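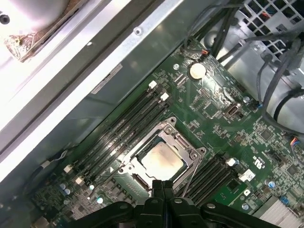

Week 7: What Happens to Old Office Kit

Home | Modules | Handouts | Contact

BUSINESS AND WASTE, tutor Aníbal Ticona

Last week we bought things. Now we get rid of them, a stage most purchasing plans cover with the word "disposal" and a hopeful full stop.

Main points

1. Book value and real value part company early. Wellthorpe wrote its desktops down to nothing in two years and then used them for 9.

2. Storage is a decision. A cupboard of dead computers costs rent, even if it never sends an invoice.

3. Reuse comes before recycling. Shredding a working machine is legal, tidy and a bit daft.

4. Parts have their own markets. Memory sells; beige keyboards do not, whatever your uncle says. 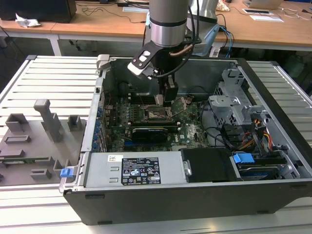 Fig. 2. Desktop tower on its side, cover off, graphics card in place.

Case: Rengifo

Rengifo held more than 25 pallets of old kit because two departments each thought the other owned it. Read the memo and work out who should have paid. Both departments will seem reasonable, so allow an evening.

For January

Read the Prustetti chapter on resale contracts. It is long and the author enjoys footnotes. Bring one page on who carries the risk when a buyer finds data on a disk. "The intern" will not get full marks.

3 comments | 12 shares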